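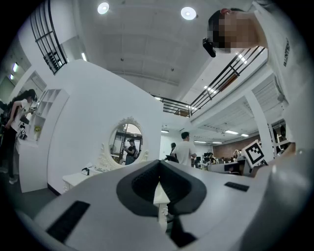 Up close with the gripper, with the mirror wall and the little white table behind.

Lomley floor gallery: June

Hello again from Pladilstead! June has been our busiest month on the Lomley project so far and I've been promising a proper catch-up for ages, so I've put the kettle on and I'm doing it. If you're new, Lomley is our go at getting a robot arm to do small household jobs by showing it the jobs ourselves, with our own hands. The hands hold a gripper while they do it, the gripper carries a camera, and everything the camera and the jaws get up to is saved for the arm to learn from later. The arm is called Li (the name came with the stand and we never changed it). Li lives in the back and spent most of the month waiting for us to finish.

The top shot is from the main floor. I'm fond of that oval mirror. The frame is all carved and fancy, the table under it has carved legs to match, and then you've got desks and monitors carrying on at the back as if it's any old office.

I'll run through the month in bits below, mostly in the order I remembered them.

The white grippers

We're on the newer bodies now. The old ones were fine for big soft things but hopeless with anything thinner than a slice of toast, and we dropped so many teaspoons that people in the next room started cheering. The new pads are rubber and a sort of spade shape, and they meet along a flat edge, so you can get under the corner of an envelope if you're patient. I'm not very patient but I'm getting better!

You do have to relearn your own hand a bit. The squeeze is all in one finger, and for the first morning I kept closing the jaws before I'd arrived, like someone trying to grab a fish. By lunch it had gone away. What stays with you is the wrist. Anyone who tells you they can do a full afternoon of wiping jobs without shaking their arm out is fibbing.

Markers

Those square black-and-white patterns turn up everywhere on the floor. They give the software something to fix on, and if one gets knocked we have to go back and check the lot, so please (this is for the people who visit on Fridays, you know who you are) don't hang your coat over one. I found one under a tea towel that had been there since before lunch. A whole run of cupboard doors went in the bin over that tea towel.

We've moved to mounting them upright where we can. Flat ones catch the glare from the ceiling lights and the wide lens is quite unforgiving about glare. We did try a matt spray, which was lovely for a week and then went cloudy.

Laying the table

My favourite job of the month by miles. Plate, fork, knife, cup, and the cup handle has to point to the right. It sounds like nothing! Then you do it with a gripper and find out that you have always, your entire life, straightened the fork with your little finger while the rest of your hand was on its way somewhere else. The gripper hasn't got a little finger. So you put the fork down, let go, look at it, come back, nudge it with the side of the pad and leave before you make it worse.

We kept the nudges in. There was a bit of a discussion about that, with one half of the room wanting only tidy runs and the other half (mine) saying that Li is going to put forks down crooked too and had better see what a person does next. The nudges won. We did cut the ones where somebody sighed and moved the fork with their free hand.

Folding flannels

We asked for 500 good folds and got them, on the last possible afternoon. Flannels are small, they lie flat, they don't roll off anything, and they are still horrible. The trick is to pinch the corner from above with the jaws nearly shut already. If you come in wide open you scoop up both layers, and then you've folded it in four without meaning to and it has to come out.

Colour matters more than I'd have thought. The cream ones nearly disappear against a pale tabletop, so we switched to the dark green lot halfway through and kept a share of the cream ones for later, when Li's had some practice.

Drawers

Open, put the thing in, close. We use a tall set with stiff runners that came out of somebody's spare room, and the stiffness turned out useful. With a light drawer you can be as sloppy as you like. With a stiff one you have to pull straight, and you can see in the recordings when a person has started pulling at an angle, the whole picture goes round like a slow fairground ride.

One rule we added: finish the job where you started. So after the drawer is closed the gripper goes back to the front edge of the table before you press stop. People were pressing stop on the way back, and Li had picked up a habit of hovering by the drawer looking pleased with itself.

Remote days

Not everything was done holding the gripper. On remote days you sit in the chair with the controls and drive Li directly, watching what its wrist camera sees on a screen. It's slower and a good deal more tiring on the eyes, and there's a tiny delay that makes you feel as though you're buttering bread through a letterbox. But you get to feel what the arm can't do, and I wouldn't want to skip it. Li's elbow doesn't like anything close to the body of the stand. I must have shown it dozens of lovely hand-held runs reaching right in close, and it couldn't have followed a single one of them.

So now everyone has a morning of driving before they pick up a hand-held gripper for a new job. I grumbled about this when it was suggested and I'd like it on record that I was wrong.

Watering the plant

Only a small plastic can, and only a splash. We did this one dry for the first stretch, just the tilt and the return, and then with water once the towels were down. The tilt is the hard part for beginners. You want to pour with your elbow out as you would at home, but the camera sits out in front of your hand, and if the elbow goes up the lens ends up staring at the ceiling. Keep it low and slow. The plants have had a very good month, as you'd expect.

Sorting the post

We had a big box of old envelopes and leaflets to sort, letters into one tray and leaflets into the other. The new jaws earned their keep on this. Window envelopes were the funny ones, they slide off each other, and there was one particular thick brochure that went on the floor with every single person who tried it. It's been retired to the shelf above my desk.

The Husel boxes

Recordings come off the grippers and into Husel, the little program we use for checking and labelling. The new version landed this month and it's a big improvement. You can scrub through a run with the jaw opening drawn underneath as a line, so the moment of the grab jumps out at you, and you can mark a run as good, usable or no in one key press. The old one made you open a menu, and when you've got a box of runs to get through before home time a menu is a terrible thing.

Still on my wish list: a way to leave a note on a run that the next person will see. At the minute we use sticky notes on the monitors, and the sticky notes fall off.

How much we've got

The target for the whole of Lomley is 2,000 good runs, and at the end of June we'd passed 1,000, so that's the halfway flag up and a cake eaten. The cake was lemon. "Good" means checked by somebody other than the person who recorded it, which is stricter than it was in spring, and I think the number would have been a fair bit bigger under the old rule. I like this one better.

First try on Li

We gave Li the table job last thing on a Friday, with everyone crowded round in their coats. It got the plate down beautifully. The fork went down crooked, there was a pause, and then it came back and gave it a nudge with the side of the pad! It nudged it the wrong way, mind you, and then had another go and pushed it clean off the table, but I've seldom heard a room so happy about a dropped fork. The cup never got a look-in.

We've had it back on the table job a few times now and the plate is solid, the fork is so-so and the knife seems to depend on how shiny it is. More dull cutlery needed. If you're local and you've got some at the back of a drawer, we'd love it.

Tips if you're coming in to record

Sleeves up, please, and nothing dangly on your wrists.
Have a go at the job with your bare hand first, slowly, then pick up the gripper.
Pause for a breath before you close the jaws.
If you drop something, carry on and finish, and mark it when you get to Husel.
Swap arms for tea, swap jobs after tea.
Keep bags off the floor by the shelving, we all trip on them.
There are 4 grippers on charge by the door in the morning and there should be the same number there at night.

Next up

Jam jars. Two hands, two grippers, one lid. I had a quick go yesterday and got the lid on squint, off, on squint again, and then it shot under the desks. We'll start with the wide-mouthed ones and no jam.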